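From: runberg-shop
To: ogola-build list
Date: March 28, 2024
Subject: Re: [ogola-build] door detection on the twin-drum washer

On the upper drum the detector is now stable enough to go on to the pull test. Quoting the earlier message for the parts I am answering:

> The Bitance driver loses the door edge whenever the
> glass picks up a highlight. Depth returns come back
> as holes. Did you mask the glass or fit the ring of
> the opening instead? Also, which commit are you on?
> Mine is still the December build and it stalls on
> startup if the head camera is slow to enumerate.

I fit the ring. The black gasket against the white front gives a clean contrast edge, and the ellipse fit does not care what the depth sensor thinks of the glass. The door glass is masked out completely before the point cloud goes to the planner. I tried filling the holes by interpolation first and got a surface that bulged into the drum, so that code is gone.

Commit is 2313 on the Skistuseck branch. The startup stall was fixed there by raising the enumeration timeout to 13 seconds. If you stay on the December build you can set the same value by hand in the launch file.

The view I am tuning against has the upper door open and the lower one closed. The head is pitched down far enough that the top of the upper opening is lost, so the fit has to work from a partial arc.

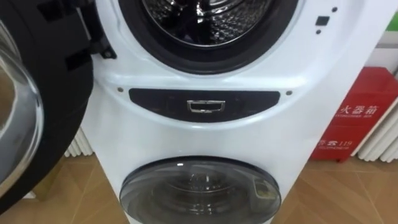
Ogola-bench: a partial arc fit will drift on you if the head pitch is off by even a little. I would lock the pitch and run the fit again from a second height before trusting the center. On our setup the radius looked fine and the center was wrong, and we only found out when the wrist touched the gasket.

Agreed on the second height, and I have added it. The two estimates now have to agree within 5 mm or the run aborts. Over 1002 logged captures the check rejected 13, all with the head still settling after a move.

Still open:

- The lower door is smoked glass and gives almost no usable depth. Ring fit does not apply with the door shut. I am looking at the latch on the right side as the anchor.
- The chrome pull in the black strip saturates under the shop lights. Shorter exposure helps the pull and hurts the gasket edge, so it will probably need two captures.
- Collision model has the cabinet as a box. The front is curved, and the planner is giving up clearance it could use.

Config and the masking patch are in the Skistuseck branch under washer/. Send logs if the timeout change does not clear the stall.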